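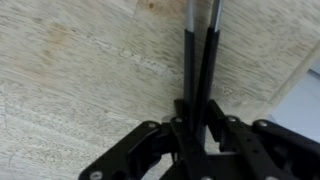 A black gripper holds two slender rods, each with a black lower section and a silver tip. (Photo: Darnmont Shared Workshop)

Darnmont Shared Workshop Releases Plans for Home-Built Kitchen Arm Project

DARNMONT – Darnmont Shared Workshop today announced the public release of build notes, cutting files and control software for Drindine, a member-led project that fits a robot arm with a gripper suitable for ordinary household objects. The release covers the second version of the gripper and replaces the notes issued to members in August.

Drindine was started by workshop members who wished to learn how far a small group, working in the evenings with shared tools, could take an arm in a lived-in kitchen. The arm itself was bought used. The gripper, its mounting plate, the wrist camera bracket and the cable guides were designed and made by members of the project.

"Our members asked for a project they could take home, and the kitchen was the room they kept coming back to," said Pauline Gosling, director of the workshop. "The plans we are releasing are the same plans our own builders use. They include the parts we had to make twice."

The gripper is a linkage design made of flat plates joined by bolts. Its fingers close on a central line, so that narrow items can be held upright as well as flat. The first version used a single pivot on each side and tended to twist when it closed on anything thin. The second version adds a parallel bar to each side and a wider finger block. A complete gripper uses 12 cut plates, and the bill of materials for one unit, including fasteners and the small drive motor, comes to $566 at current prices.

The control software, named Tazi, runs on a standard desktop computer. It records each attempt at a task along with the video from the wrist camera and allows a builder to play the attempt back at reduced speed. The project has logged 3,322 attempts to date.

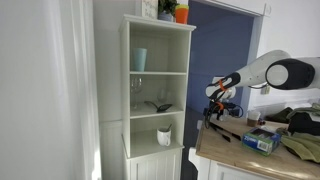

Testing is carried out in a domestic kitchen, with household items left at the heights and angles at which people commonly leave them. Tongs, spatulas, mugs and clear glasses are all part of the present test list. Clear glass remains the most difficult material for the camera, and the notes set out the settings that have given the best results so far. Builders are advised to begin with plastic cups.

"Thin handles are harder than they look," said Vaughan Fairweather, who leads the gripper work. "A spatula lying flat on a shelf gives the fingers very little to get under. Most of our changes between the first version and the second came from that one problem, and we expect the third will deal with it again."

The release includes a section on safe operation. It calls for a stop switch within reach of the operator at all times, a reduced speed limit for any work near people, and a check of every bolt in the linkage before each session. Knives and hot liquids are excluded from the test list.

Arkex, a supplier of cut sheet parts, has agreed to offer the gripper plates as a ready-made set for builders who do not have access to a cutter. The workshop receives no payment from these sales.

A course based on the plans will be held at the workshop over six evenings, beginning at 7 p.m. each time. Places are open to members and non-members, and no earlier experience with robotics is required. Participants will assemble one gripper per pair and may keep the finished unit by paying for its parts.

The plans and software may be copied and changed freely for personal and classroom use. Printed copies of the build notes are available at the workshop's front desk.

About Darnmont Shared Workshop
Darnmont Shared Workshop provides tools, bench space and instruction in woodworking, metalworking and electronics to members of the public.

Media contact: Pauline Gosling, Director, Darnmont Shared Workshop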